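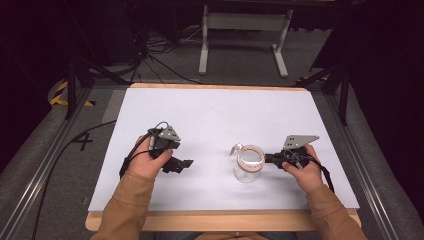

3.2 What people keep jars for, and where they put them

I should say up front that I love this part of the study, and I probably spent too long on it. We asked households in Plulludville to tell us about the glass jars they hang on to after the food is gone, and we got 604 jars written up on our Quinlan forms (one per jar, front and back!). My favorites are the ones that have been dressed up a little. A small clear jar with a pinkish, coppery band around its neck, like the one in Figure 1, goes in our "decorated" group, even if the band is only tape or a bit of ribbon. We went back and forth on that. In the end I figured that if someone takes the trouble to wrap the neck of a jar, that jar has stopped being trash, and the form should say so.

Figure 1. Small glass jar with a band around the neck, on a white board.

Decorated jars came to 198 of the total, way more than I'd guessed when we wrote the Drurnurel proposal. People kept them on windowsills and desks and next to the bathroom sink, mostly with small stuff inside: hair ties, buttons, spare keys. The plain ones lived in the kitchen or the garage and held screws, rice, bacon grease, you name it.
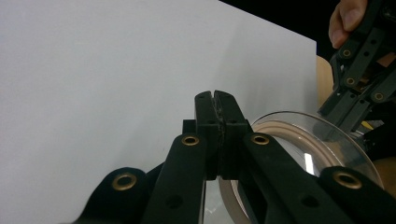 Then there are the empties, and I have a soft spot for those too. We logged 269 jars with nothing in them at all, and when we asked what they were for, the most common answer was some version of "I'll need it someday." A few people got a bit defensive about it (I would too, my own cabinet is no better). We coded these as "waiting," a word we borrowed from one of the forms, and left it at that.
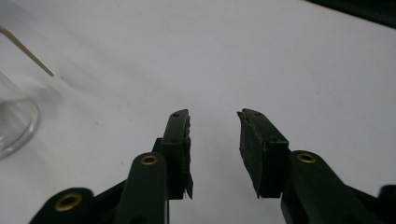 Lids were a mess. The Furnadik coding sheet gives you one box for the lid, yes or no, and that doesn't cover a lid that's in the house somewhere but hasn't been seen since March. We added a third box halfway through, so the early forms and the late ones don't line up, and I've left lids out of Table 2 for that reason. The raw forms are in the appendix if you want to dig through them.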